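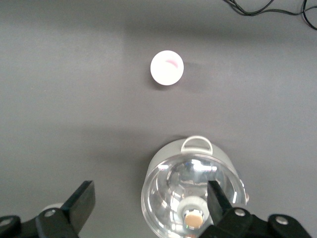 About the Ornwood Workshop

Ornwood is a shared workshop for people who build and teach small robot arms. It occupies the ground floor and rear annex of a former print shop in Leltden, and it is open to members throughout the week. The workshop was established by Trefor Dafis and Guðlaug Hafþórsson, who had each been building arms at home and had each run out of room to do so. Ornwood is run as a nonprofit school with an open bench policy: any member may use any bench that is not booked for a course.

Our Work

The main project of the workshop is Xia, a tabletop arm with a two-finger gripper and a small camera mounted at the wrist. Xia was designed by members and is built by members. Each new participant assembles an arm from a shared parts list, wires it, calibrates it, and keeps a written log of the build from the first day. Plans are revised each March, and earlier revisions remain available in the workshop library for those who are maintaining older arms.

Exercises are carried out with ordinary household things. The ball and cup task, in which a ping pong ball is to be picked up and placed in a clear container, is the standard exercise for members who have finished assembly. A white ball on a gray tabletop offers little texture for a camera to work with, and a transparent wall full of reflections offers less. Members learn a great deal about lighting, gripper alignment, and patience from this one task. The logs of completed and failed attempts are kept together and may be consulted by anyone.

Courses

Instruction is offered at 2 levels. The Foundation course covers hand tools, soldering, motor control, and safe working practice. It assumes no previous experience. The Practice course is for members with a working arm and covers camera calibration, recording demonstrations by hand, and training a simple control program from those recordings. Both courses are taught in the evening so that people in full-time work can attend.

Delia Olteanu directs the teaching program. She trained as a machinist and taught vocational classes before joining Ornwood. Ionuț Ilie is responsible for electronics and for the inspection of every power supply brought into the building. Apinya Thepsuriya leads the software sessions and maintains the Fillden archive, the workshop's collection of recorded demonstrations. The archive currently holds 661 recordings, all made on members' own arms, at the workshop or at home.

Building at Home

Many of our members do most of their work in a spare room or garage. Ornwood supports home builders with a parts lending service, a tool library, and a help session held on Monday evenings. Arms may be brought in for repair or adjustment. Members are asked to label their arms and power leads before leaving them overnight, and to remove any battery pack and place it in the metal cabinet by the annex door.

Facilities

The ground floor has a machine room, a soldering area, and 3 teaching benches with fixed lighting. The annex is kept for quiet work and for longer experiments that need to remain set up between visits. The annex has step-free access from the yard. The front entrance has two steps and a handrail.

Membership

Membership is limited to 40 places so that bench time remains available to all. Applications are considered in the order received, and a waiting list is kept when the workshop is full. Applicants under 18 are welcome on the Foundation course when accompanied by an adult. Fees are reduced for students and for people out of work.

Visitors may see the workshop by arrangement with the office. Schools wishing to bring a class should write to Delia Olteanu well before the intended visit, stating the age of the pupils and any access needs.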